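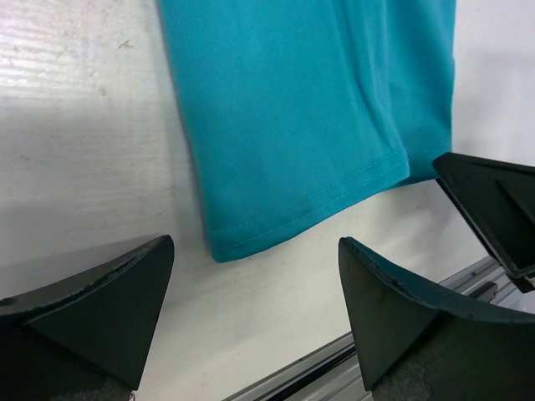 By Rania Abdel Rahman
Last updated 26 May 2021

Hem (sewing)

A hem is the finished edge of a piece of cloth, made by folding the raw edge back on itself and fastening it down, usually with one or more lines of stitching. It keeps the cut threads of a woven fabric from working loose, adds a little weight to the edge, and sets the final length of the article. Hems are found on clothing, curtains, table linens, towels, bedding and cleaning cloths. The word is used both for the folded edge itself and, as a verb, for the work of making it.

This article deals mainly with machine-stitched hems on twill and other medium-weight woven cloth. Hems on knits and leather are made with different methods and are mentioned only in passing.

Terms

The raw edge is the edge of the cloth as cut. The fold line is where the cloth turns back, and in a finished piece it becomes the lowest edge. The hem allowance is the extra cloth left beyond the fold line. The part that has been turned back is sometimes called the turn-up. A line of stitching that shows on the outer face is called topstitching. A line meant to be hidden is called a blind stitch, whether it is made by hand or by machine.

The side that faces out in use is the right side or face. The other is the wrong side, or back. On a plain-colored twill the diagonal lines are often clearer on the face, although on some cloths the two sides are hard to tell apart by eye.

Construction

The most common hem on household goods is the double-fold hem. The edge is turned once by a narrow amount, pressed, turned again by the full hem depth, pressed a second time and stitched close to the inner fold. The raw edge ends up enclosed between layers, where it cannot fray. Small cloths are often hemmed on all four sides, with the corners either folded square over each other or mitered.

A single-fold hem is turned only once. The raw edge stays exposed on the back and has to be finished in some other way, such as overlocking, zigzag stitching or binding with tape. It is flatter than a double fold and is preferred on heavy cloth, where three layers would make a ridge.

A rolled hem is very narrow and is used on scarves and fine napkins. A faced hem has a separate strip of cloth sewn to the edge and turned to the back – useful when there is too little length left to fold. A blind hem catches only a thread or two of the outer layer at each stitch and is common on dress trousers and lined curtains.

Stitching and thread

On working cloth, such as aprons, shop towels and denim, the hem is nearly always topstitched. A stitch length of 3 mm suits most medium-weight twills. Shorter stitches make a firmer line but can pucker thin cloth, and they are slow to unpick if the hem has to be let down. Longer stitches stand out more and are chosen for decoration.

Topstitching thread may match the cloth exactly, be a shade lighter or darker, or contrast strongly. A turquoise twill stitched in lighter turquoise is an example of the middle course. The line can be seen as a row of small, even stitches parallel to the edge, without the sharp contrast of the orange thread used on blue jeans. A closely matched thread hides an uneven line better than a contrasting one.

Thread and cloth do not always fade at the same rate. Polyester thread tends to keep its color through repeated washing while cotton cloth loses some of its own, so a line that matched when new may become easier to see with age.

Hems on twill

Twill is woven so that each crossing is offset from the one in the row before, which produces diagonal lines across the cloth. The structure is dense, drapes well for its weight and takes a pressed crease readily. It also frays freely at a cut edge, and long threads may pull away in handling before the hem is sewn. Many workrooms overlock the edges of twill panels as soon as they are cut.

The diagonal structure can cause twisting. If a panel is cut off grain, or if the cloth was skewed in finishing, the hem may swing to one side after the first few washes. Trouser legs are a well-known case. Washing the cloth before cutting reduces the problem, as does drawing the hem line by a thread of the fabric instead of by the cut edge.

Bulk at the corners is a second difficulty. Where two double-fold hems meet on a square corner, nine layers of cloth can lie on top of each other, and domestic machines may skip stitches or stall. Trimming a small triangle from the allowance before folding removes most of the extra layers. Some sewers also flatten the corner with a mallet.

Hang and drape

A hem affects the way cloth hangs. The added layers make the edge stiffer than the panel above it, so soft folds higher up may flatten or change direction as they reach the hem. Deep curtain hems use this effect on purpose, and weights are sometimes sewn into the corners to strengthen it.

A cloth held from one point or bunched at the top will not show a level hem even if it was sewn perfectly straight. The lower edge runs at a slant, and one corner drops below the rest. For this reason a hem is checked with the article laid flat, or, in the case of skirts and curtains, hung from its full width. Circular and bias-cut skirts are left hanging overnight before they are marked, which gives the looser parts of the weave time to drop.

Household cloths

The amount of hem on a household cloth is a matter of cost as well as wear. The Trusavari workroom in Rorkdale, which made plain twill table linens and kitchen cloths for hotels, kept a pattern book in which napkins were listed with a 12 mm double-fold hem and kitchen cloths with one of 20 mm. The deeper hem used more cloth but could be unpicked and resewn once when the fold wore through. Its standard order was 300 pieces in one color, cut from a single dye lot so that later replacements were the only ones likely to differ in shade.

The Kos pattern, named for the napkin line on which it first appeared, had hems on two sides only. The other two sides used the selvage, the self-finished edge of the woven cloth. Such napkins lie flatter and need half the stitching, but their width is fixed by the loom. The related Hurnen pattern was hemmed on all four sides with mitered corners and was sold at a higher price.

Wear and repair

The fold line is usually the first part of a hem to fail. It rubs against tables, shoes and the inside of washing machines, and the color there is lost early. Small slits follow, and the inner layer starts to show. Hard creases pressed in the same place many times wear in a similar way, though more slowly.

Broken topstitching can be repaired by sewing over the old line, starting and ending a short distance inside the sound stitches on each side. A worn fold is dealt with by letting down the hem, trimming away the damaged strip and turning a new one, at the cost of some length. If no length can be spared, the edge can be bound with tape or bias strip.

When a hem is let down, the old fold often remains visible as a pale line. Steam and a damp pressing cloth will soften the crease, but lost dye cannot be pressed back. A row of new topstitching along the mark is a common way of covering it, as is a band of braid or ribbon.

See also: Blind stitch, Overlock, Selvage, Topstitching, Twill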